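Dish-clearing robot at Altness gets new finger pads and a new schedule

The dish-clearing robot in the Altness staff canteen is back on full shifts after a week of reduced hours in April, when the maintenance crew replaced worn finger pads and reset the gripper from scratch.

The single-arm cell, built by Plornis, stacks used dishes and moves them from the return table to the wash line. It had logged 1529 hours when canteen staff reported that heavier dishes were slipping in the grip. Service technician Ľubomír Šimek inspected the arm on Tuesday and found that the pads on both fingers had gone smooth at the tips. One of the mounting screws on the left finger had also worked loose.

"The pads were overdue," Šimek said. "The screw was the bigger problem. With that finger leaning, the wrist camera and the gripper no longer agreed on where the rim was."

Šimek changed both pads, tightened the mounts and repeated the calibration between the wrist camera and the gripper. He then ran 28 test picks at low speed with glazed dishes on the wooden return table, including nested ones, which give the cell the most trouble. A glossy rim can throw a highlight that the software reads as a second edge, so he also lowered the camera's exposure setting.
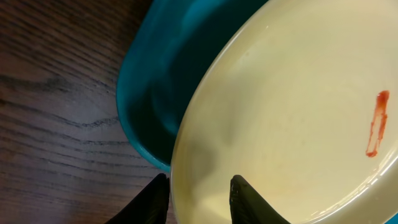
The wrist camera's view of a cream dish resting over a teal one, with the gripper fingers on either side of the rim.

Dishes do not have to be rinsed before they go on the table. Sauce and other residue are left for the wash line, but anything that gets onto the pads has to come off, and that job now belongs to the canteen's closing shift. Staff have been asked to wipe the fingers with warm water and a mild detergent, dry them, and check the camera window for splashes. Solvent cleaners are not to be used on the pads.

The pads themselves will be changed every 3525 picks. Before this, they were replaced only when someone reported a problem. The cell's control screen will show a notice when a change is due, and 5 spare sets are kept in the cabinet under the controller. The replacement pads come from Zeleke and fit the existing fingers without an adapter.

Altness runs a second cell of the same type at its Sturnska site. It has fewer hours on it and has had no reported slips, but its finger mounts will be checked at the next scheduled service. Until then, staff there are to follow the same closing routine and report any dropped dish to the maintenance desk before restarting the arm.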